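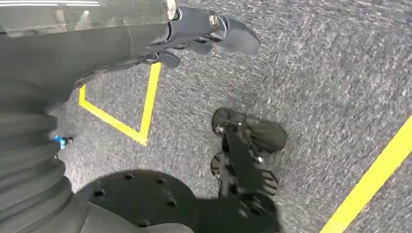 Skumoner has a new set of floor rules for the robot hall, and you are expected to have read them by the end of May. The old set ran to 77 clauses. The new one has 17, and the 60 that went missing were mostly clauses telling you to read other clauses. I have been through both versions twice, and I would like that noted somewhere.

The tape comes first. Under the old rules, tape on the carpet could mean a keep-out line, a parking spot, a cable route, or that somebody had once wanted to know where a table went. From now on yellow tape means one thing: the edge of an area the robot's arms may reach into while it is powered. If you are on the inside of the line and the drives are live, you are part of the test, and you didn't sign up for the test. Old tape comes up on the same day the layout changes. It does not wait for the next layout, when it will be joined by friends.

Corners need to be closed. A line that stops short of the corner leaves a gap, and people will walk through a gap in tape the way they'd walk through a door. Gangadharan Ramasamy, who drafted most of this, spent one morning watching how people crossed the hall, and he now has opinions about the human race that I won't repeat in a newsletter.

Clause 4 covers who may start a run. There is one operator and one spotter. The spotter holds the stop button and does nothing else: no phone, no laptop, no sandwich. (The sandwich was added in the third draft. Norm Krūmiņa — Normunds, on the form — says it wasn't him.) The operator says "live" out loud before enabling the drives and waits to hear it said back. A nod doesn't count. Neither does a thumbs-up from someone who turns out to be talking to somebody else.

Speed is next, and it is the part that drew the most mail. With anyone standing at the table, arms are held to the reduced setting, full stop. The argument against it is that slow runs make for long afternoons, and they do. I sat through one of those afternoons and finished a crossword. The setting stays. Anybody who wants full speed can have it by clearing the area, closing the line and writing the run into the log, which takes less time than the average complaint about it. 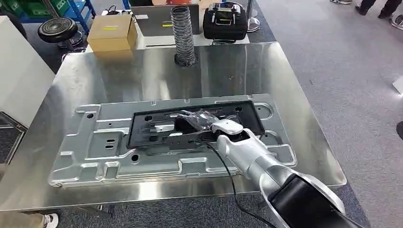

Then there is the matter of parts on tables. Sheet metal has edges, and edges have a way of finding the cable you meant to tidy up later. Before a run, the operator follows every cable by hand from the arm to wherever it ends and makes sure it can't snag or get pinched anywhere in the planned motion. Soft stuff gets its own line in the clause. Bags, film and wrapping bunch up, slide, and generally behave like something that hasn't read the plan, so any run with soft material is done at reduced speed the first time, even if the same run went fine with a rigid part.

Closed shoes for everyone in the hall, visitors included. Lanyards come off before you get near the table. Long sleeves get rolled. If you bring a visitor in, the visitor is yours until they leave, and if they wander over the line it's your name in the log.

About that log. Last year's had 163 entries, and a good half of them read "OK." A useful entry says what was run, at what setting, who was spotting, and what surprised you. If nothing surprised you, write that down in words. Stops get logged too, including the silly ones, and there is no penalty for pressing the button. Plinov, our sister site, used to ask people to justify each stop in writing and got wonderfully low numbers, right up until Laur came in to audit them and asked the spotters a few questions over coffee. They've dropped the form.

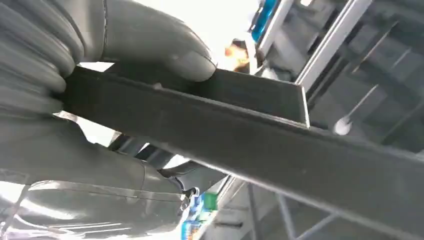 Does a robot that is standing still with something in its grip count as running?

It counts as live until the drives are off and the part has been put down or is held up by something other than the gripper. A loss of power can loosen a grip, and a long heavy part will head for your foot whether or not the paperwork says the run is over. Stay outside the line, have the operator set the part down, then power off.

That answer is clause 11, more or less word for word, and it replaces a page and a half of the old document along with a diagram I never did manage to hold the right way up.

Training is a 15-minute walk-through on the floor followed by one supervised run as spotter. Gangadharan takes the morning groups and Normunds the afternoon ones. Loten staff who share the hall go through the same thing on the same terms, and so do managers, who have asked. Sign-up sheets are on the door. Please print your name so that a person can read it.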